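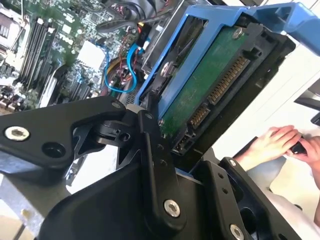
Ticket 114: Borkside range control, position reports freeze during joint exercise
Status: Resolved, monitoring
Priority: High
Opened: May 2019
Component: Vehicle tracking gateway, training area network

Summary
Vehicle position reports from the visiting mechanized company stop updating on the Borkside range control display. Host nation vehicles continue to update. The last known position stays on the map with no stale marker, so the operator sees a vehicle that looks parked when it may be moving. Range safety has ordered voice position reports for all visiting call signs until this is closed.

Environment
Range control server, release 7
Tracking gateway supplied by Ludilar, one primary and one standby
Radio bridge at the Randberg relay mast
Visiting unit terminals, connected through the Magalhães interface box

Steps to reproduce
Bring a visiting vehicle terminal online at the assembly area. Confirm the position shows on the display. Drive north past the Randberg mast until the terminal changes relay. The position freezes at the point of the change. Restarting the terminal brings it back until the next relay change.

Log

Entry 1
Checked the display client first. Opened a second client on another workstation with the same result. Not a display fault. Raw feed from the gateway shows no new messages for the affected call signs.

Entry 2
Captured traffic on the radio side of the gateway. Reports are still arriving from the visiting vehicles after the relay change. The gateway receives them and drops them. Nothing is written to the error log at the default logging level.

Entry 3
Raised the logging level. Each dropped report now gives "sequence out of window." The visiting terminals restart their message counter when they change relay. Host nation terminals keep counting. The gateway treats the restarted numbers as old traffic and throws them away.

Entry 4
Failed over to the standby gateway. All positions came back at once, then froze again at the next relay change. Standby has the same configuration, so this was expected, but it had to be ruled out. Failed back to primary.

Entry 5
Asked the visiting unit's signal section whether the counter restart can be turned off. It can't be changed in the field. Their terminals are on a locked build for the length of the deployment. The fix has to be on our side.

Entry 6
Ludilar support confirmed a setting for this, named session reset. With it enabled, the gateway accepts a restarted counter if the terminal also sends a new registration message. Checked the capture from Entry 2: the visiting terminals do send one -- it arrives just ahead of the first report after the change. Setting is off by default and is not in the operator manual.

Entry 7
Enabled session reset on standby only and failed over to it. Ran 23 visiting vehicles past the mast in both directions. No freezes. Host nation tracks not affected. Applied the same change to primary and failed back.

Entry 8
Second fault found while testing. The stale marker should appear when a track has had no report for 20 seconds. It did not appear in any of the frozen cases. The timer was being refreshed by the registration message, which carries no position. Opened a separate request with Ludilar to tie the timer to position reports only. Until that is delivered, operators are to read the time of last report in the track detail window -- the map symbol alone is not to be used for clearing a lane.

Root cause
Message counter handling on the gateway does not match the visiting terminals. Not caught in the interface test before the exercise, as all test terminals were static and stayed on one relay.

Actions
Session reset enabled on primary and standby. Done.
Configuration backup taken after change. Done.
Relay change added to the interface test for visiting units. Done.
Voice position reports lifted by range safety for tracked vehicles. Still in force for dismounted groups.
Stale marker request. Open with supplier, delivery planned for November.

Ticket stays in monitoring until the visiting unit has finished its night live fire serial. Reopen here if a track freezes again, and attach the gateway log at the raised level.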